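The Brustbridge estate had set aside 1,000 for the purchase of one kitchen unit, and Raed Sayegh was instructed to spend no more than that. Kundley quoted 802. Nosix quoted 590, service excluded.

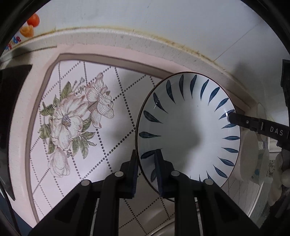
The budget allowed for no second purchase before January. Mrs. Korletey, who would have to sign, asked only whether her mother's dishes were insured. Raed thought of the blue leaf shapes pointing in toward the plain white middle, and of the thin brown rim — and entered a line for breakage. She read it twice and doubled it.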